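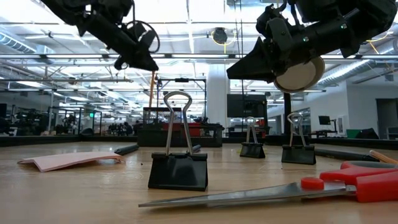 *Two grippers at a table of desk supplies, one of them holding a roll of tape.*

Kollumix put its first pair of arms on the stationery kitting line in January. Before that, 15 people packed the office starter boxes by hand, 348 boxes on a normal shift. The same 15 people are still there. I think the company deserves credit for that, but I don't think it settles the argument.

What has changed is the job. Kiri Rutherford used to pack. Now she watches two stations, clears dropped items and resets the table when a clip falls over. She told me her wrists are better and her days are longer. She used to talk to the person next to her, and the nearest person is now two benches away.

Her pay is the same. Management says the work is easier, so there is no case for a rise. I disagree. Packing a box badly costs a customer a pencil. Missing a fault on a station can hold up 600 boxes, and it is Kiri who gets asked about it afterwards.

Ruan Mahlangu, the shift lead, wanted the packers to help decide how the tables were laid out. They were asked in the end, after the first layout had been signed off. Several of their changes went in anyway.

Other firms in Wunau are looking at the same equipment. They should write the new job down, and put a wage on it, before the arms are bolted in. Kollumix still hasn't done either.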